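Home | Galleries | Market | Kitchen | About | Contact

Basket Week: the gallery

Posted 2023-07-04

Every summer somebody tells me I should give up the supermarket cart and shop with a basket. You buy less, they say. You buy better. Edalen, the produce store on our side of town, has pushed the idea hard enough to hang a banner over the door, and the banner claims 1000 shoppers have already "made the switch." I would like to know who counted them, and whether people who ran in for a lemon are on the list.

So Dehua Zou and I gave it a week. Dehua thinks baskets are sensible. I think a basket is a cart that hurts your elbow. The notes are mine, with a few objections from him. Most of it is fruit, and I make no promises about the rest of the groceries.

Dehua wanted the produce aisle first, on the theory that a basket fills up with good things if you begin with good things. My theory is that it fills up with whatever is heavy. Fruit in a shallow crate always looks like a bargain to me, and I have thrown out enough soft fruit in my life to distrust the feeling.
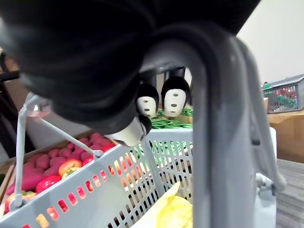
Gray basket, crumpled yellow bag in the bottom, fruit in the wooden crate alongside.

I have nothing against a slotted plastic basket. It's light, you can see through the sides, and I suppose it rinses clean. The handle is where we part ways. Meifang Lu, who read a draft of this page, says a thin handle is fine if you stop buying melons. I don't intend to stop buying melons.

The bag question came up too. Dehua says a bag inside a basket defeats the purpose. I say bare fruit rolls, and a bruised peach is no victory for anyone's principles. We argued it past the onions and got nowhere.

As for spending less, we compared receipts on Sunday. Dehua was 2 dollars under his usual total and very pleased. I was over mine. He blames the cherries, and he may be right, but I'd want more than one week before calling it a saving. We plan to try again in November, when there are squash to carry and his enthusiasm can be tested properly.

Comments on the melon issue go to Meifang.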